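Zavitz Adds Keg Wine Metering for Restaurants

November 17, 2021

Zavitz has released a metering module for restaurants that pour wine from kegs. The unit mounts between the keg coupler and the tap and records the volume of each pour to the nearest milliliter.

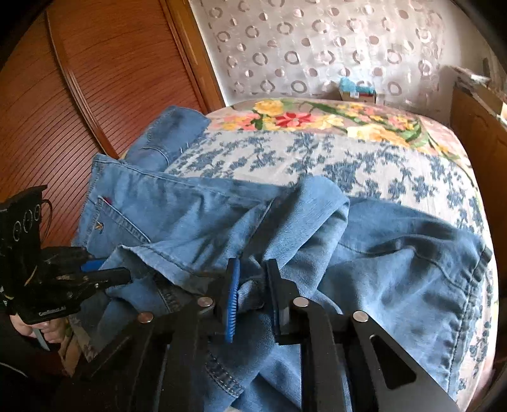 The module was tested from May at the Grallham restaurant group, which fitted it to four taps. Over the test period the system logged 803 pours of a house red and a house white. Average overpour against the set glass size fell to 4 milliliters, according to Rodica Stoica, beverage manager at Grallham.

Pour sizes are set per tap and can be locked by the manager. Readings are sent to the point-of-sale system at close of service. 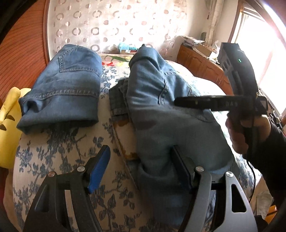
Juraj Dvořáček, product engineer at Zavitz, said the sensor must be recalibrated when a line is changed to a wine with a different sugar level. Calibration uses 100 milliliters of wine.

The module costs $228 per tap. Installation is billed separately. A version for sparkling wine is in development.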